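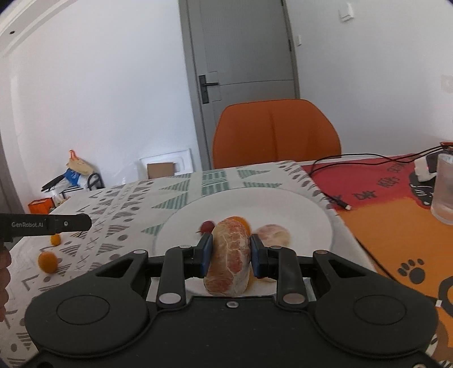 I have worked at Gidero for 14 years, all of it in prepared fruit. We do the platters and tubs that go to hotels, hospitals and a couple of airlines. People ask me what has changed since the automation came in, usually expecting me to say either that it's wonderful or that we are all out of a job. I thought I would write down how it has gone so far.

We have two lines. The first does melon and pineapple and has been mostly machines for years. It is cutting, and the machines cut well. The second is citrus and soft fruit, and until last February that was all hands. A peeled segment of grapefruit will burst if you hold it wrong. If you hold it too gently it slides off and lands skin side up in the wrong tub. New starters take a month to stop doing both.

The company brought in a system from Trunden that places segments and small whole fruit on to plates. Before it could do anything useful it had to be shown, and the people doing the showing were us. Four of us went on a rota for it, an hour at a time, picking up fruit with hand-held grippers and putting it down again. It is slower than using your fingers and your forearm aches in a place it never did before. You also find out how much you do without thinking. I turn a segment slightly before I lift it so that the thick end is towards me. I had no idea I did that until I was working with two pads instead of a thumb and finger.

The target was 100 good placements a session. In the first week I never got near it. By the end of the month I was finishing early and having a longer tea break, which the supervisors didn't mind.

The machine now does the afternoon run on line two. It is fine with cherries and kumquats as long as they are dry. Segments depend on the variety and on how ripe the box is. The very soft ones still go to the hand table, and somebody has to decide which boxes those are. At the moment that is me and one other person. It is on the sheet as "grading", and it was not a job before.

What it has changed for the people on the line is mainly the hours. We used to have seven on the late shift and now we have four. Two moved to days, which they had been asking for, and one went to the Nustlow site because the bus is easier. Agency staff are a different matter. We used to take on extra people before Christmas and last year we took on hardly any. I notice that gets left out when the managers talk about nobody losing their job.

My wrists are better. I had strapping on the left one for two winters and I have not needed it this year. The cold room is quieter too, and I miss the talk. With seven round a table there was always something going on. Now I stand by the guard rail and listen for the beep that means it has dropped one.

Pay has been the sore point. Those of us who did the showing got a one-off payment of £551, and grading is supposed to come with a new rate. We were told it would be settled by the summer and it was not. The union has asked for the grade to be written down properly, with the training hours in it. I think that is fair, as the thing would not know a grapefruit from a doorknob if we had not spent those weeks on it.

There is talk of putting the same system in at Villanueva, and they want two of us to go over and help set it up. I have put my name down. The travel is paid, and I would like to see how they run their cold room.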